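4.3 Comparing two grippers on the tape roll

Run this comparison after the homing check in 4.2. Both arms must be on the same controller profile. Revision 1/17/21, L. Vitale.

1. Set the red tray on the left of the felt table and the blue tray on the right.
2. Load the Stumovier profile and select grip table 2.
3. Set the closing limit to 100 for both grippers.
4. Place the tape roll and command the left hand to approach from the side.
5. Stop the motion at first contact and save the joint log.

CAUTION: Keep hands off the table while either arm is enabled.

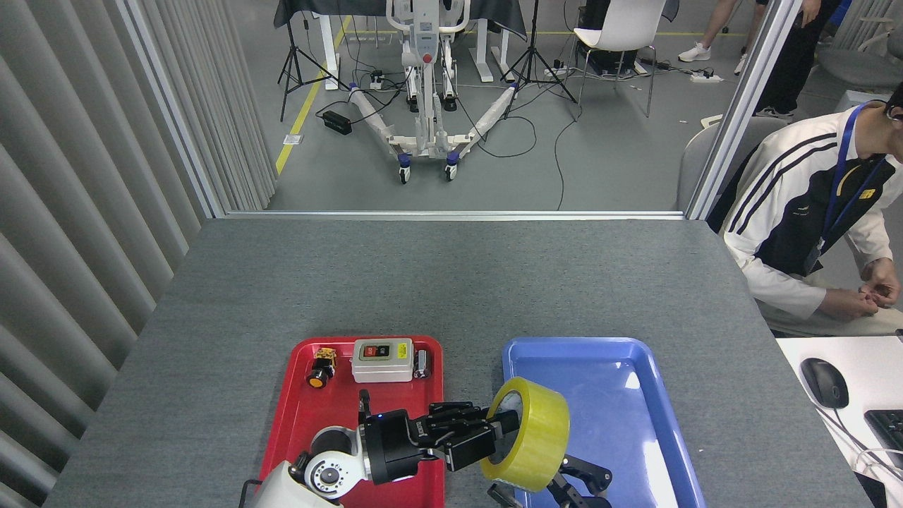 Can the closing limit be changed during a run?
The controller locks it when the run starts. End the run, enter the new value and home both grippers again.

Contact on the edge of the roll and contact on its side are logged as separate conditions. Do not merge them in the Tomon viewer. The encoder count at full opening is 2,210 for the left gripper and 1,906 for the right. If either value differs at startup, repeat 4.2.

6. Lay the roll flat in the red tray with the other parts left in place.
7. Open the right gripper fully and park it at the near right corner of the blue tray.
8. Bring the left gripper in over the left rim of the red tray, toward the roll. 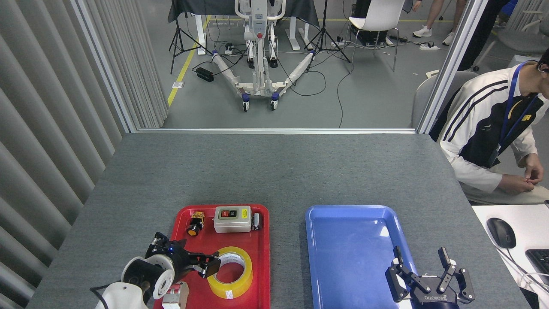 Which camera view should be used for scoring?
Use the head view. Wrist views may be kept for reference, but they are not entered on the score sheet.

9. Save the log under the gripper name, then disable both arms.

NOTE: Logs saved before December use the old Rangel header and must be converted before comparison.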